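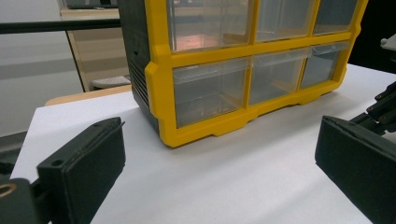

One mum wrote to me in July that she'd ordered the Ornetti balloon garland kit for her sister's baby shower and wanted to know if two people could put it up before a ten o'clock start without losing their minds. Yes! I've done it on my own with a cup of tea going cold beside me, and I'm not a patient woman.

The Ornetti is our most popular kit here at Trullex, in soft sage, cream and a peachy colour I'd happily paint my kitchen. We've sent out 1,842 of them so far, and I still get a bit of a thrill when one lands on a dessert table I'd never have dreamed up (a shower in Betdale had it draped down a staircase - gorgeous).

What you get
Balloons in three sizes, enough for a full garland
Joining strip, glue dots and a roll of fishing line
Hand pump
Printed instructions, which I wrote myself, so blame me

The colours are at their best indoors. If you're in the backyard, pick a shady wall and blow them up a little under full size, as the heat makes them swell and the peach ones go first. The kit doesn't come with helium or a stand. If you need something to hang it from, have a look at the Baxter arch, which comes apart and fits in the boot of my little hatchback with the seats up.

Please do a spot test if you're using the glue dots on fresh paint. I lost a patch of my mother-in-law's hallway that way and I'm still hearing about it.

Orders in before midday go out the same afternoon. Need a different colour mix? Pop it in the notes at checkout and I'll email you back with what I've got on the shelf.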